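Litter and Waste Sorting in Ornholm Town Centre

Student project report
Úna Hayes and Tane Kerslake
Submitted 11 July 2018

1. Background

Ornholm changed its street bins two years ago. Before then the town centre had one kind of bin for everything. The council now puts out pairs, one for general waste and one for bottles and cans, on the main shopping street and in the two squares. The side streets and the harbour path still have single bins.

Our question was whether people put more of their bottles and cans in the right place when the two bins stand together, and whether the distance to the nearest bin made a difference to the litter on the ground. We picked this subject after a class visit to the sorting hall at Skanent, where staff told us that drinks bottles in general waste were still a daily problem for them.

2. Method

We chose three areas: the shopping street, the station square and the harbour path. In each area we marked every bin on a map and measured the distance between them with a wheel borrowed from the geography department.

We then did two kinds of count. In the first, we walked each area after school and wrote down each piece of litter on the ground, sorted into paper, plastic, metal, glass and other. In the second, we looked into the bins from above and noted whether bottles and cans were lying in the general waste. We did not take anything out of the bins, as our teacher had asked us not to. This means we could only record what lay on top.

We also gave a short questionnaire to 50 people in the station square. It had four questions and took less than two minutes.

3. Symbols and labels

The bins in Ornholm carry different signs depending on when they were bought. The older ones have only the council crest. The newer ones have a word and a colour, and some have a picture as well. Several people who filled in the questionnaire said they did not read the words and went by the colour or the shape of the opening.
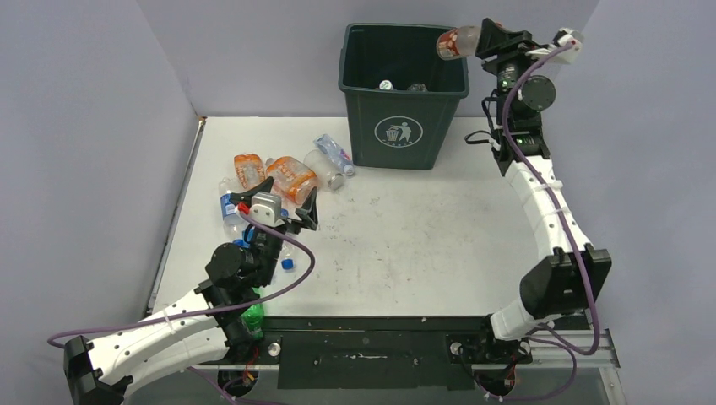 A figure dropping litter into a bin is widely understood as a sign for "put your rubbish here", but it does not say which rubbish. On a green bin it can be confusing, as many people in our survey linked green with recycling. Of the people we asked, more than half said they would put a plastic bottle into any green bin without looking further. Bottles with the cap still on were another point of doubt. Some people thought the cap had to come off first and others had never thought about it.

4. Results

We recorded 3,514 pieces of litter over the whole project. The harbour path had the most, with 1,417 pieces, and the shopping street had 1,125. The rest were in the station square. Paper and cigarette ends made up the largest share in the two town areas. On the harbour path it was plastic, mainly food wrapping.

The longest gap between bins was also on the harbour path, between the ferry steps and the Drumia kiosk. Most of the plastic we found there lay in the second half of that gap, on the side nearer the kiosk.

Bottles and cans showed up in general waste in all three areas. It happened least on the shopping street, where the bins stand in pairs. In the station square the pairs have been moved apart to make room for the bicycle racks, and the result there was closer to that of the harbour path.

5. Sources of error

The weather was not the same on all days. On two of the walks it was windy and light paper had blown against the fences, so we may have counted litter that came from outside the area. The street sweeper also came through the station square before one of our counts. We kept that count in the total.

Fifty people is a small group, and most of them were waiting for a train. People who drive into town are hardly represented.

6. Suggestions to the council

The pairs in the station square should be put back side by side. The harbour path needs at least one more bin between the ferry steps and the kiosk. We would also like the same sign to be used on all bins of the same type, with a picture of the items that belong inside.

We plan to repeat the harbour count in October, when the summer visitors have left, and add the figures as an appendix.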